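The winter coats come out in November in our house and go back in sometime around April, and for years both jobs were done badly. Everything got stuffed into one closet by the front door. By January the rod had bowed.

Last year I moved the work to the bedroom. A made bed is the biggest flat surface most of us own, and a quilted coat needs one. On a table the sleeves slide off and pull the rest with them. On a comforter the fabric stays where you put it.

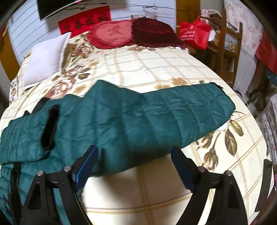 Down and down-style pieces should be folded loosely, along the stitching if it runs straight. Close the zipper first. Press the air out with your forearms, working toward the open end, and stop before it feels hard. I used vacuum bags for one season and the filling took 21 days to recover its shape.

Now I use cotton storage bags from Ramby, a small shop in Nadside. They hold 4 coats if two of them are thin. Wool goes in a separate bag with cedar. Check every pocket. I once stored a coat with a tube of lip balm in it, and the lining never came clean.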